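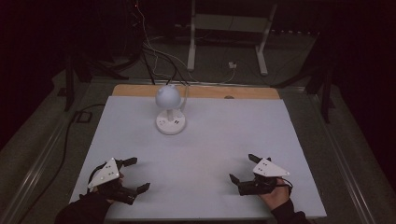

Telmo Soler wants to know whether the Mininow hand-held gripper pair is worth buying over the single unit, or whether one hand is enough to start with. He has read the Merkard product page twice and it doesn't say if the two halves are calibrated to each other at the factory. The pair is listed at $1535 and the single at $734, so the pair costs more than two singles and he would like to know what the extra money gets him. He plans to record small household tasks on a tabletop, things like switching a lamp on or moving it across the table, and later train a two-arm setup on the recordings.

Teodora Georgiev
Get the pair if you already know you want two arms. The extra covers the sync box and a calibration file for both hands. I bought a single first and added another later, and the timestamps drifted until I paid for the box separately. By then I had spent more than the pair costs.

Some things the page leaves out:
The cables are short. Order the extensions with the kit, shipping on them alone took nearly 4 weeks.
The top plates need a clear line to the tracking cameras. If you lean over the table you lose tracking and have to redo the take.
The jaws are fine on boxes and cups. They slip on smooth round things, so a globe lamp should be picked up by the stem or the base.
The recording software runs on Linux only. Merkard support said in December that a Windows version was planned, no date given.

Your wrists will get tired. I stop after 2 hours.

Lunoleo
Have you looked at Ikonen? They rent.

Telmo Soler
Thanks Teodora. Does the calibration file still work if one gripper gets replaced under warranty?

Teodora Georgiev
No, you send both back and they redo it. Mine were gone for 2 weeks. Ask for the new file by email as well, the card that comes in the case only has the serial numbers on it.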